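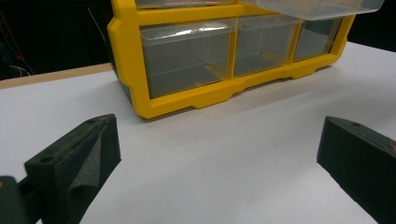
How a Robot Learns to Open a Drawer
A page for young readers from the Kostiuk School Robot Club in Irkside

You open drawers every day. You open one to get a spoon, and another one to get socks. You do not think about it at all. Your hand knows how hard to pull and when to stop.

A robot does not know any of this. Somebody must teach it. In our club, this is the work we do this year, and on this page we would like to tell you how it goes.

First, what is a gripper?

A gripper is the hand of a robot. It can have two fingers, three fingers or more. Ours has two. They are black and thick, and they are covered with foam. The fingers move apart to open, and they come together to hold something.

There are also grippers which a person can hold. You take the handle in your own hand, like you hold a big pair of tongs in the kitchen. Then you do the job yourself, but with the fingers of the gripper and not with your own fingers. In the club we call this "lending your arms."

Why do we lend our arms?

Think about how you learned to tie your shoes. Maybe an adult told you many words about loops. But I think it helped you more when the adult took the laces and did it slowly in front of you. Then you tried, and you saw it again, and tried again.

A robot can learn in a similar way. A person does the job with the grippers, and a small camera records it. Later the computer looks at all the recordings and searches for what is the same in them. It learns, for example, that the fingers must come close to the lip of the drawer before they pull.

One recording is not enough. If you saw only one dog in your life, and it was a brown dog, you could believe that all dogs are brown. The computer can make the same kind of mistake. For this reason our club wants to make 300 recordings of the drawer job before the end of June. We have over 50 now, so please wish us luck!

Why did we choose little drawers?

We use a box for small parts, the kind where people keep screws and buttons. It has a yellow front and clear drawers, three in each row.

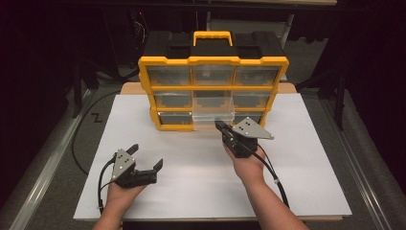
The drawers are a good lesson because they look easy and they are not. If you pull too softly, the drawer stays where it is. If you pull too strongly, the whole box can slide across the table. And if you pull more to one side, the drawer can get stuck, as you maybe know from an old desk at home.

Clear plastic is also difficult for a camera. You can see through it, and it has bright spots where the lamp shines on it. A person understands quickly, "Oh, this is only a reflection." A computer must see many drawers in many kinds of light before it can understand the same.

What can the camera see?

We put a camera on the gripper, so it sees what the gripper sees. It looks out between the two fingers. Try it at home. Hold your hand in front of your face, with the thumb on one side and the other fingers on the other side, and look through the space at a cup. Now move your hand to the cup slowly. The cup becomes bigger and bigger. This is how the world looks to our gripper when it goes to the drawers. 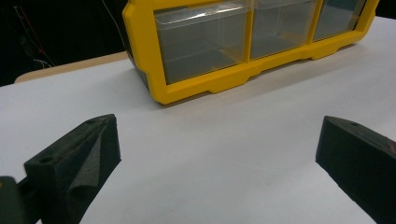
Written by Darel, club teacher
2/25/23

The rules of our club table

Every new member learns these rules in the first lesson:

Look where the cables go before you walk.
Start with the gripper fingers open.
Move slowly. The computer does not give points for speed.
If you make a mistake, say "again" and start again. Do not be sad.
Keep your real fingers away from the gripper fingers.

The fourth rule is the one we use most. My own first recording was number 23 in the club, and I had to say "again" so many times that the children began to say it together with me.

What happens with the recordings?

Each recording gets a number and a short note, such as "top row, left drawer." The notes are written by the children, and they must be correct. If the note says "left" and the hand goes to the right, then the computer learns something wrong.
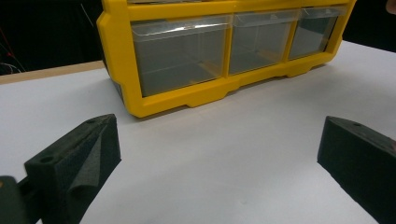 When a note is ready, a second child reads it and watches the recording once more. If both children agree, the recording goes into our folder. If they do not agree, they watch it together and talk.

In June we will travel to Conddale for the school robot day. Our team number is 777, which we did not choose, but everybody likes it very much. There the robot must open one drawer by itself, with no person to help. We don't know yet if it can do this.

Words to remember

Gripper: the hand of a robot.
Recording: a saved film of a job.
Reflection: light that comes back from a shiny thing.

Something to try

Take two wooden spoons, one in each hand, and ask an adult which drawer you may use. Try to open it only with the spoons. Then close it again. Which was more difficult for you, opening or closing?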